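Ordnung in der Kälte: Wie ein Haushalt seine Reste bewahrt

Der Kühlschrank zählt zu den am häufigsten geöffneten Möbeln der Wohnung und zu den am seltensten geplanten. Mit dem Haushaltsprojekt Sevow hat die Beratungsstelle Fluseck untersucht, wie Speisen zwischen Esstisch und Kühlfach wandern. Beteiligt waren 27 Haushalte; 323 Einträge wurden ausgewertet. 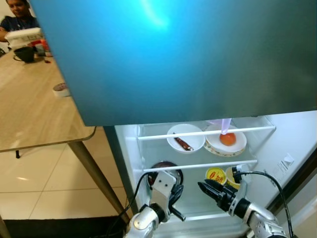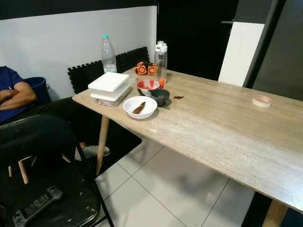
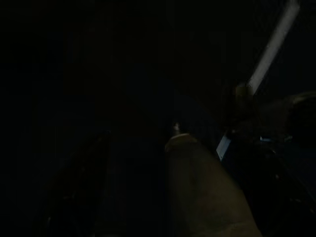 Anders handhabt es Uriel Cortés: In seiner Küche komme keine offene Schale in den Kühlschrank, schreibt er der Redaktion, auch nicht für eine Stunde. Was vom Essen übrig bleibe, fülle er sofort in Dosen mit Deckel um, und Tomaten lägen bei ihm grundsätzlich auf der Fensterbank.

Die Auswertung gibt ihm in Teilen recht. Tomaten verlieren in der Kälte an Aroma und gehören nur dann ins Kühlfach, wenn sie sehr reif oder bereits angeschnitten sind. Gebratenes dagegen sollte zügig abgedeckt und gekühlt werden. Eine Schüssel mit einem einzelnen Stück beansprucht im Fach freilich ebenso viel Platz wie eine gefüllte. Fluseck empfiehlt daher, kleine Mengen zusammenzulegen und eckige, stapelbare Behälter zu verwenden.

Der Tisch dient in den meisten der befragten Haushalte als Zwischenstation. Dort stehen Dosen, Schalen und Trinkflaschen nebeneinander, bis über ihren Verbleib entschieden ist. In 25 Haushalten fehlte eine feste Regel, wer diese Entscheidung trifft.

Der Abschlussbericht erscheint im Oktober.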